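Prumodia lines its folding cell with wallpaper

The laundry cell at Prumodia's Stalden workshop is back in service after a three-day refit that covered the walls, the floor and the wiring of both arms.

The cell is a small bench enclosure with two arms bolted to a front rail, used to practise picking garments from a mixed pile. Its plain grey panels were taken down in June and replaced with patterned paper, and the floor now has a marble-look surface. Nadja Sutter, who looks after the cell, said the linings will be changed every 8 weeks so the arms learn to find clothing against different colours.

The wrist cameras were recalibrated once the new linings were in. Sutter also replaced a cable on the left arm that had started to rub at the elbow, and retightened the bolts on both mounting plates. The arms have logged 56 hours since then without a fault.

Day-to-day care is simple enough. Lint is vacuumed from the rail at the end of each shift, the gripper jaws are wiped down, and the cable loops at the wrists are checked for wear before the power goes on. 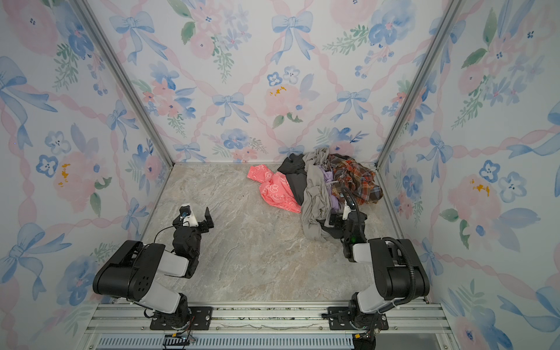
Parvathi Sundaram would like to see the vacuuming done at midday as well, saying that lint gets into the rail long before the shift is over and that flannel is the worst for it.

A second cell, at the Brorklow site, is due for the same work next. Its arms will be off the rail for 3 days, and garments normally sent there will go to Stalden until it reopens.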